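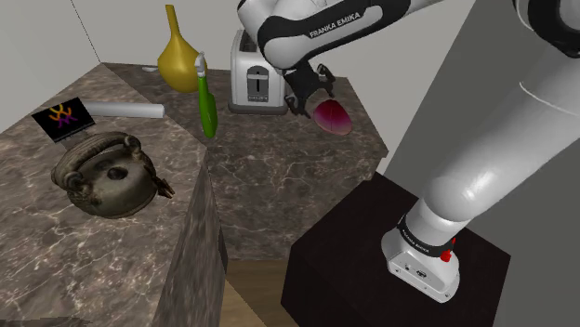
Cena de cozinha do kit Flatlow, com o braço Franka Emika sobre o pedestal escuro.

Oficina > Kits digitais > Cenas e planos > Flatlow

Pesquisar na loja... Pesquisar

Flatlow – cena de cozinha simulada e planos de pedestal
33 €, para descarregar

O Flatlow nasceu na oficina partilhada Amato, onde há sempre alguém a montar um braço em cima de qualquer coisa que abana. Começou por ser uma folha de medidas presa na parede ao lado da serra de mesa, depois passou a desenho a sério, e pelo caminho fomos fazendo também uma cozinha virtual para experimentar alturas e alcances antes de cortar a primeira placa. Acabámos por gostar tanto de trabalhar assim que juntámos as duas coisas num só kit, e é esse kit que agora está à venda na Plavard.

A cena traz dois balcões de mármore escuro com veios claros, um deles em diagonal, e o braço fica ao lado, no seu cubo, a trabalhar por cima do tampo. Há uma torradeira prateada, uma jarra amarelo-mostarda de gargalo alto, uma espátula verde e uma chaleira de tom bronze, bastante trabalhada, que é a nossa peça preferida e também a mais ingrata de agarrar (a asa curva engana muito!). Pode mudar tudo de sítio, e aconselhamos mesmo que o faça: aproxime a torradeira da parede, deite a jarra, ponha a espátula atrás de outra coisa qualquer e veja como se safa o seu programa.

Quanto ao pedestal, os planos foram pensados para quem tem uma garagem, uma serra razoável e alguma paciência. As placas são de 30 mm, os furos vêm marcados num molde à escala real e a montagem faz-se de baixo para cima. Se o seu chão for desnivelado, como é o nosso, leia primeiro o capítulo dos pés ajustáveis – poupa-lhe uma tarde inteira de calços de cartão. A furação do topo fica em branco no desenho, para cada um a adaptar à base do braço que tiver em casa, sempre com o manual do fabricante à mão.

O que vem no kit
Cena completa no formato Wumum, com todos os objetos editáveis
Planos do pedestal em PDF, com lista de corte e molde de furação
Manual de montagem de 22 páginas, em português
Tamanho total: 285 MB

O que não vem
Braço, garra, madeira, parafusos e o próprio programa Wumum, que se instala à parte.

Perguntam-nos muitas vezes se é obrigatório construir o pedestal para usar a cena. Não é, e temos clientes que só querem a cozinha para ensaiar trajetórias ao serão. O contrário também serve perfeitamente, embora nos pareça uma pena deixar a chaleira por estrear.

A versão de julho tinha um erro na lista de corte: a placa do fundo saía com a largura da lateral. Já está corrigido, e quem comprou nessa altura pode descarregar os ficheiros novos na sua conta sem pagar mais nada. Se já tinha cortado a placa, escreva-nos na mesma, que há maneira de a aproveitar como prateleira interior e mandamos-lhe o desenho.

Página atualizada: quarta-feira, 6 de setembro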